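Lists > Table & Kitchen > Water glasses, again

3 min read

From: Aarne Hirvonen
Date: 08/09/2019
Re: Water glasses, again

> I'm down to three of my old Clundia tumblers and need to replace the
> lot. Straight sides or tapered? My daughter says the faceted ones look
> like a diner. Also, does anybody still put out a pitcher, or do you all
> just let people pour from their own bottle?

Tapered, tapered, tapered! I had straight ones for years and I could never get my hand down far enough to wash the bottom (I have big hands, my wife used to do it with a wooden spoon and a rag). When we moved I bought a box of 14 faceted ones at the Skomberg closing sale and I've been happy with them ever since. They're wider at the top, so a sponge goes right in, and the flat sides give you something to hold on to when your fingers are buttery.

Tell your daughter I like diners.

One thing to check before you buy is whether they stack. Mine do, but only two high — go to three and the bottom two lock together and you're standing there with ice in one and warm water around the other, muttering. The Prornero ones my sister has are a bit shorter and come apart fine, though I think they look stubby.

As for the pitcher, I gave mine up. It's pretty, but it's heavy when full and it dribbles down the front every single time. I just set a bottle of water on the table now, cap on, and a glass at each place, and people help themselves.
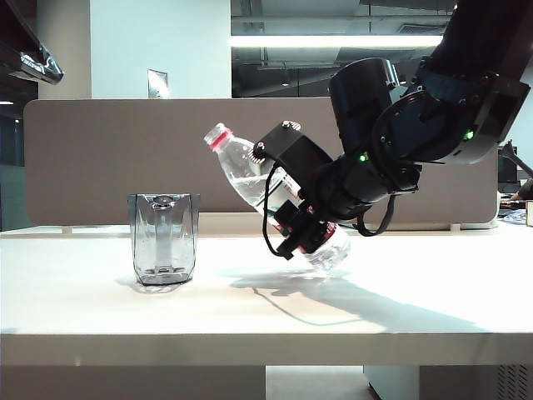

If you go that way, get glasses with a decent wide rim. With a narrow one you have to bring the bottle almost on top of it and then it glugs and you've got a puddle. And pour slowly for the first inch or so, that's where I make most of my messes. A white table is forgiving with water, less so with cranberry juice, ask me about May.

Does anyone know if Sjöberg still makes the small juice size? I broke one and would like to fill the gap in the cupboard.

Aarne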